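Visit report: the two-arm packing cell at Zeltora

August 15, 2025
Posted by the Plalta maintenance exchange
13 comments | 60 shares
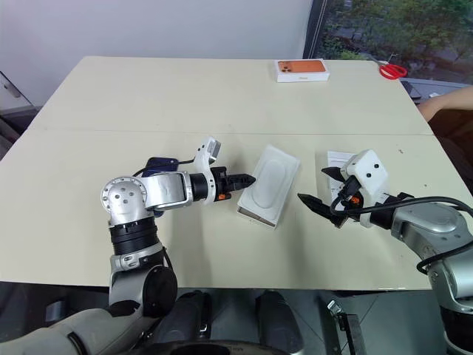
Most of the stoppages are cable faults, the maintenance lead told us before we had put our bags down, and the arms themselves have given very little trouble. The rest of the morning bore that out.

The cell works on phone boxes: lid, tray insert, leaflet. Two arms stand side by side at a cream-coloured table and reach over it from the same edge. Each has a two-fingered black gripper with a camera mounted at the wrist. The white tray is the awkward part. It has a raised rim and a rounded recess, and a finger that comes in a little low pushes it across the table before it can close.

The table top is two panels butted together. Zeltora checks the seam with a straight edge at the start of each week, and shims the lower panel if a leaflet corner will catch on it. A one-piece top was quoted by Śliwiński in July and is still being considered.

Daily care is short. Fingers are wiped with a dry cloth and checked for play. The wrist camera windows are cleaned with lens tissue, no solvent. The arms are then sent to a reference pose and the tips compared with a printed target taped to the table for the purpose. If either tip is off by more than the width of the printed line, the camera-to-gripper calibration is run again.

The cables get more attention. They loop out of the wrist and run back along the arm, and the loop has to be long enough for full wrist rotation but short enough to stay clear of the fingers. The first set failed after 162 hours, at the point where the jacket met a tie. The ties are now fitted loosely over a sleeve - Potus supplies the sleeve by the metre - and the whole set is changed at 2000 hours whatever its condition.

Gripper fingers are kept as matched pairs. We asked whether one could be replaced alone. It can, but the closing point then shifts and has to be taught again, so they change both.

One point was left open. The fault log records the joint and the error code but gives no arm pose, and a cable fault that shows up only at one wrist angle is slow to find. Zeltora has asked for the pose to be added to the log. No release date has been given.

Comments (13)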